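Asunto: Re: [cocina-lau] ordenar la despensa sin morir en el intento

¡Hola a todos!

Qué alegría leer tantas respuestas desde el martes. Contesto a Hubert, que preguntaba:

> El 2/3 de mis botes acaba siempre encima de la mesa. ¿Vosotros
> guardáis por tamaño o por uso? Tengo cajas Zemiteo de sobra y
> ninguna gana de etiquetar.
> Hubert Schwaiger

Por uso, Hubert, ¡sin dudarlo! Yo probé por tamaño en junio y me pasaba el rato abriendo puertas para hacer una sopa.

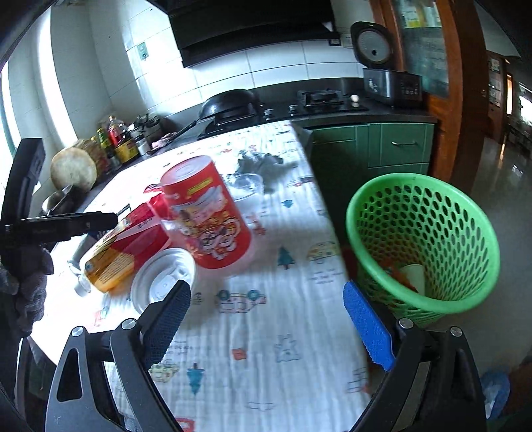
Mi método es vaciarlo todo sobre la mesa y hacer 3 montones: lo de cada día, lo de vez en cuando y lo que hay que gastar ya. El mantel de dibujitos con el coche azul se queda puesto, que luego se sacude y listo. Los botes altos, como el rojo de la franja blanca, van al fondo del estante, y las botellas de plástico siempre de pie – tumbadas sobre la mesa pase, pero dentro del armario me dan pánico. Los condimentos los dejo en la encimera, junto a la ventana, muy a mano cuando cocino.

Para el arroz uso un recipiente de más de 2000 ml y me cabe el paquete entero con sitio para el vasito de medir. Las cajas Zemiteo van de maravilla para legumbres, así que aprovéchalas, aunque sea sin etiquetas.

¿Alguien ha probado los estantes giratorios de Varnovari? Me tientan muchísimo para el rincón.

Un abrazo enorme,
Diễm Phan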